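Contra la garantía medida en años

La garantía de los aparatos domésticos se expresa en años porque el calendario es fácil de imprimir en una caja. Como unidad de desgaste es mala. Un molinillo de café que trabaja dos veces al día y otro que sale del armario en Navidad envejecen de forma distinta, y la ley los trata igual.

Durante 7 años llevé el registro de averías de un taller de reparación en Plirninitz. De 157 molinillos Jolis que entraron con el eje gastado, 78 lo hicieron con la garantía vencida y menos de 1,000 ciclos de uso declarados por el dueño. El dato es imperfecto – la gente recuerda mal cuánto café bebe – pero basta para sospechar que la fecha de compra dice poco.

La industria conoce otra unidad. Un rodamiento se vende por revoluciones, un relé por maniobras, un motor por horas. El comprador profesional exige esa cifra y compara con ella. Al comprador doméstico se le ofrece una fecha.

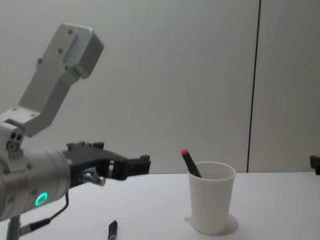
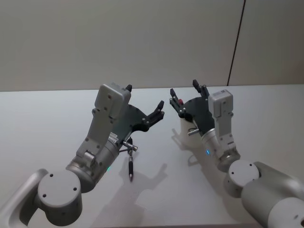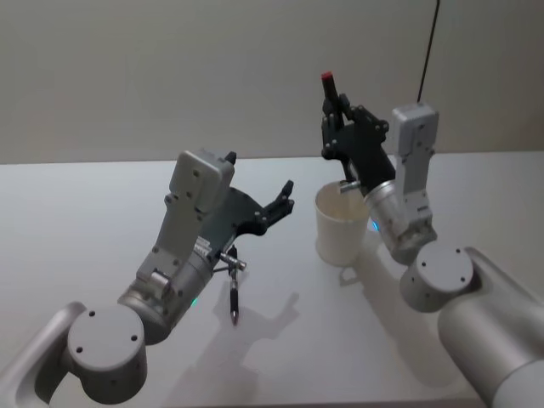
Brazos de metal gris sobre una mesa blanca.

Qué habría que imprimir en la caja

Propongo dos cifras: ciclos previstos hasta el primer fallo y condiciones del ensayo. La segunda importa tanto como la primera. Flundora anuncia sus batidoras con un número de usos, sin indicar carga, temperatura ni pausa entre arranques. Sin esos datos el número no se puede comparar con ningún otro.

Se objeta que un contador encarece el producto. En los aparatos con placa electrónica el coste es marginal: el microcontrolador ya registra los arranques y solo falta mostrarlos. En los puramente mecánicos la objeción es válida, y para ellos mantendría el plazo en años.

Queda el problema del fraude. Un contador puede reiniciarse, igual que un cuentakilómetros. El cepillo eléctrico Oral que tengo en casa pierde la cuenta al agotarse la batería – una decisión de diseño barata y discutible. Guardar el valor en memoria no volátil debería ser requisito previo para acogerse al régimen de garantía por ciclos.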